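Small Fixes for a Shared Kitchen
Tips from the Jindora tenants' noticeboard, updated 12th August

A kitchen used by one household has enemies. A kitchen used by a whole floor has diplomats. I've looked after ours at the Bralley Street studios for longer than I meant to, and most of what follows was learned the stupid way.

Start with the walls. Anything that lives on the counter will eventually be leaned on, knocked into the sink or borrowed by the ceramics people. Get the soap and the paper towel up off the bench and half the wiping goes away.

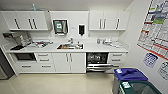

Before you drill, find the stud. Knock, listen, then use a magnet, as your ear is lying to you. If there's no stud where you want one, use a proper hollow-wall anchor and check the weight rating on the packet. The little ribbed plastic plugs that come free in the box are good for hanging a calendar, provided it's a short year.

Drill the top hole first, put the screw in loosely, level the thing, then mark the rest. People who mark every hole at the start have a lot of faith in pencils.

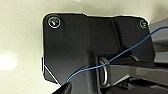 Black bracket against a pale surface. Snug the screws up by hand.

A drill driver on full torque will strip a screw head in less time than it takes to say "that feels tight". Finish with a screwdriver. If the head is already chewed, lay a wide rubber band over it, press hard and turn slowly. It works more often than it deserves to.

Keep your spare bits of hardware in one jar, with a label. Ours said "misc" until March, when Ghizlane Saber tipped it out and found we owned hinges for cupboards that had left the building. Now each part goes in its own envelope with the name of whatever it fits.

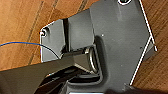

Check both sides of a moulded part before you decide which way round it goes.

White cupboards show everything, usually at handle height. Warm water with a squirt of dish soap does for most of it. For the grey smudges that won't shift, try 500 mL of warm water with a spoonful of bicarb, on a soft cloth, and rinse after. Skip the scouring pad, or you'll have a dull patch to match each smudge.

As for the sink, we have tried signs. The Belenier Room had a laminated one with a poem. What has worked, slightly, is a standing rule that the dishwasher gets emptied by whoever makes the first coffee, so there's never the excuse of it being full of clean things.

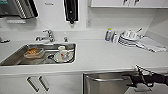

Glass container and plate in the sink, with the dishwasher close by.

Baked-on food comes off glass after 18 minutes with hot water and a drop of detergent. Let the dish cool first, please. "Soaking" that lasts past the end of the day is called leaving it there.

Spare dishcloths are in the second drawer. Take the damp one home if it's your turn.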